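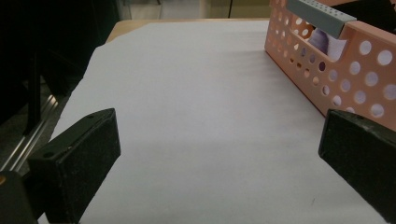 Black finger pads, open, over a work surface covered with white paper. Pink basket at the back right.

Lellix Finger Pads and Safe-Use Kit

Item group: Grippers and hand-held tools > Fingers and pads
Sold by: Drornbridge
Availability: In stock
Page last revised: 8th June

Product overview

Lellix finger pads are replacement contact faces for two-finger parallel grippers. They fit the Enda hand-held tool and the Enda arm-mounted gripper. The same pad is used on both, so a task worked out by hand can be moved to the arm without changing the contact surface.

The pads are supplied as a matched pair, left and right. They are matte black with a flat rectangular front face. Each pair comes with screws, a hex key, a fit gauge, and the printed working rules that make up the second half of this page. The rules are part of the product. Customers who buy pads for more than one station should ask for a printed copy for each.

Which kit to order

Standard kit. One pair of pads, screws, key, gauge, rules card. For a single station.

Station kit. Everything in the standard kit, plus 6 spare pairs, a roll of white surface paper, a log book, and two sets of lockout tags. For labs and shops that run every day.

Pads only. One pair in a bag, no hardware. Order this only if you already have a gauge that matches the current pad. Older gauges with a round notch do not fit and should be thrown away.

Specifications

Type: parallel finger pad, pair
Color: black, matte
Front face: flat, rectangular
Mounting: two screws per pad, from the top face
Pad length: 37 mm
Inspection interval: every 200 working hours, or sooner as set out below
Use: indoors, dry parts only
Not for: food, medical items, glass, blades, lithium cells, or anything above room temperature

What the pads are meant for

The pads were made for light household and shop items: folded cloth, plastic baskets and bins, empty bottles, cardboard, soft toys, small boxes. They hold by friction on a flat face. They do not hook, lock, or cup the part. If a part would be dangerous when dropped, do not pick it up with these pads.

Thin-walled baskets with holes need some care. Grip a solid section of the wall or the rim. Do not close the pads across a row of holes, as the edge of a hole can mark the pad face and the wall can bend inward. Handle openings are fine to use when the wall above the opening is rigid. Take the contents into account. A basket that is easy to lift empty may slide out of the pads with cloth in it.

Fitting

1. Stop the tool or arm. On the Enda arm, open the supply switch and hang a lockout tag on it. On the hand-held tool, release the trigger and remove the battery.
2. Open the fingers all the way.
3. Take out both screws from one pad. Leave the other pad in place until the first is done.
4. Wipe the seat with a dry cloth. Old adhesive has to come off completely.
5. Set the new pad on the seat and start both screws by hand.
6. Tighten each screw a little at a time, going back and forth, until the pad sits flat.
7. Do the same on the other side.
8. Close the fingers slowly on the gauge. Both faces should touch it along their full length. If one end shows a gap, loosen the screws and seat the pad again.
9. Write the change in the log.

Do not use thread glue. Do not reuse a screw with a rounded head.

Working rules for gripper stations

These are Drornbridge house rules. They apply to anyone using our pads in our own shop, and we ask customers to follow them or something stricter. They do not replace the law where you work, the manual for your machine, or a risk assessment of the complete cell. If your site rules and ours differ, follow the stricter one.

Before work

Write down the task before the first pick. The note should name the parts, where they start, where they end up, and what counts as a bad pick. One paragraph is enough.

Cover the work surface with plain white paper when parts are small or dark. Tape the edges on any side where a finger or sleeve could catch. Replace the sheet when it is torn. A ripple under the path of the fingers should be smoothed out before work starts.

Keep the working area for the parts in the task. Mugs, phones, tools, and spare screws go on a separate shelf.

Check that the structure around the station is secure. Frame bolts on aluminum extrusion work loose with repeated motion and should be checked with a key, not by pushing on the frame.

Look at both pads. Wear usually shows first at the top edge. A lighter edge alone is acceptable. A chip, a split, or a pad that moves under your thumb means the pair is replaced before work begins.

Lighting

Light the pick area so the operator can see both pad faces and the part between them. Light the walking area as well. A bright table next to a dark floor is a trip hazard, and a stop button in shadow is hard to find in a hurry. If the task calls for low light, mark the stop button and the table corners with glow tape and keep the floor clear.

During work

Hands stay out of the space between the fingers whenever power is on. This includes times when the fingers are open and still.

One person controls the tool. A second person may place parts, but only after the operator has said "clear" and the fingers are fully open.

Approach straight, at a slow and even speed. Stop short of the surface. The pads should never be used to press down on the table or drag along the paper.

Close only as far as needed to hold the part. More force does not fix a poor position. Open, back off, and approach again.

Long hair is tied back. No gloves with loose cuffs, no lanyards, no rings.

Stop when a part falls on the floor. Pick it up by hand with the power off.

Hand-held use

The hand-held tool has no fence around it and no speed limit other than the person holding it. For that reason we treat it the same as the arm wherever fingers could be pinched. Keep the free hand on the table edge or behind your back. Do not point the open fingers at another person. Do not set the tool down with the battery in.

Change hands or take a break before your grip gets tired. Nobody should be asked to finish a set because it is nearly done.

Moving a task from hand to arm

A task that works by hand has not been shown to be safe on the arm. The arm reaches farther and does not notice a person leaning in. Before the first powered run, repeat the risk assessment with the arm in place, confirm the stop button from every position where someone may stand, and run the full path at reduced speed with no parts on the table. Add parts only after that run has been signed for.

After work

Open the fingers and cut the power. Wipe the pads with a dry cloth. Solvent will harden the face. Return baskets and parts to their marked places and close the log entry with the hours worked, any drops, and any near miss. A near miss is written up the same day, even if nothing was damaged.

Inspection and replacement

Inspect every 200 hours. Inspect at once after a hard contact with the table, a jam, or a drop of the tool. Replace pads in pairs. A new pad facing a worn one will hold the part at an angle.

Pads kept in storage should be rotated each December. Keep them flat, in the bag, away from sunlight.

Common questions

Can I cut the pads down? No. A cut pad will not match the gauge, and we do not accept it for return.

Do the pads fit the Văduva wide gripper? Not directly. The screw spacing is different. An adapter plate is listed under Accessories, and the rules above apply without change.

Is a rules card available in other languages? Spanish and Romanian cards can be added to any order at no charge. Write the language in the order notes.

Do I need the white paper from Drornbridge? No. Any plain, uncoated sheet that lies flat will do.

Returns

Unused pads may be returned in the original bag. Fitted pads may be returned only for a fault in the pad itself. Include a copy of the log page that shows when the pair was fitted.

Related items
Enda fit gauge
Văduva adapter plate
Lockout tags, pack
Station log book
White surface paper, roll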